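Brokeno - reading log data card

Last updated: February

Brokeno is a table of 532 log entries from people who read comics and novels on a tablet, in print, or both. Tudur Rosser typed up the first 500 from paper diaries. The other 32 came in through the Nuttall web form, and I trust them less.

What a row holds

Title, format, pages read, place of reading, and a yes/no for "finished". Treat that last field with suspicion. Readers marked a collected edition finished after one issue, and the Timden export turned blanks into "yes" until version 2.

Known problems

Page counts for digital comics are close to useless. Guided view splits a page into panels, and a single issue can show up to 20 extra "pages". Flotex claims to correct for this - I compared its output with the diaries and would not use it.

"Bed" is the most common place of reading. I doubt it means much, as it was the first choice on the form.

Please don't cite this as proof that print is dying, or that it isn't. The readers picked themselves.
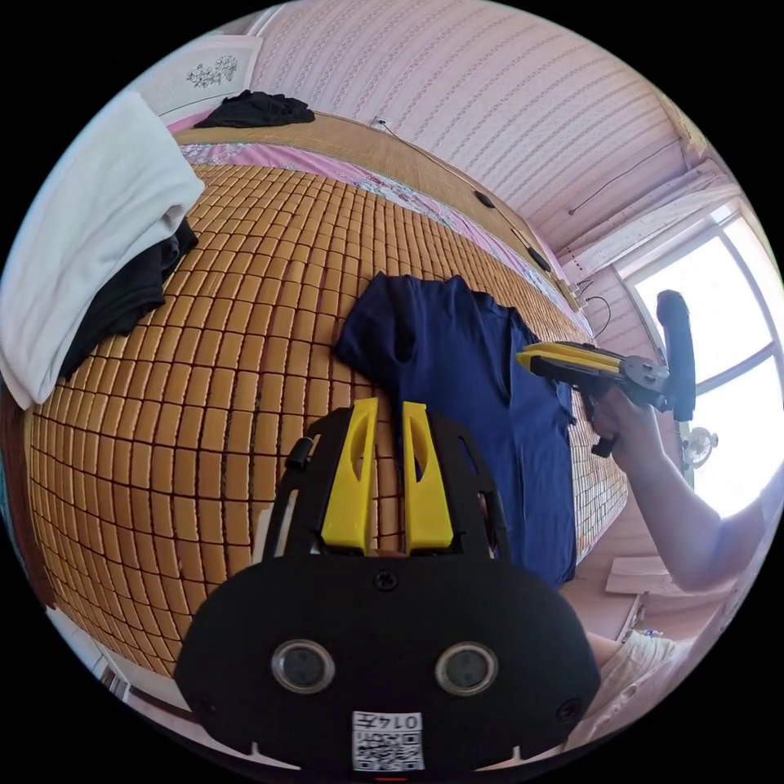
Loading the file

Plain CSV, UTF-8, one header row. Quote the title column - commas are everywhere.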